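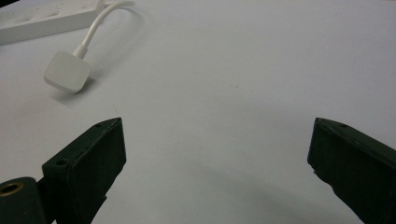

The robotics club at Werirstead meets in what used to be the sewing room, and if you go up the stairs on a club afternoon you will hear it well before you find it. There is usually an argument going on, a friendly one, and lately the argument has been over plugs.

Plugs, it seems, are hard. A student can pick one up and push it home while talking over her shoulder, and has done so since she was small, but try doing the same job with two stiff fingers and you begin to see how much your own hands have been keeping from you! The cord pulls one way, the plug rolls the other, and white plastic on a white table is no help to anybody's eyes.

The club took this on for the Vedstead Open, a student contest held every November, where teams have to show a machine doing an everyday household chore. Last year's entry sorted buttons (a nod to the old room, I like to think) and came in second to the school from Bagheri, a result I heard mentioned more than once over the cookies. This year they wanted something harder, and so most of the spring went into working the gripper by hand, over and over, recording each try so that the arm would have something to learn from later on. By the end of the term they had 1,443 tries saved, good and bad together.

"The bad ones are more fun to watch," one of the younger members told me, and she was right - we sat through a whole string of them, groaning at every near miss.

The parts budget is small. Skateck, the hardware store down the hill, gave the club 80 dollars and a box of screws, and the screws have lasted longer than the money. Fingers get redrawn, tried out, grumbled about and redrawn again, and the older students have strong feelings about how steep the tips ought to be. I was shown two drawings and asked to pick a favorite. I picked the wrong one, apparently, and was given a long and very kind explanation of why, which was still going when the late bus pulled up outside.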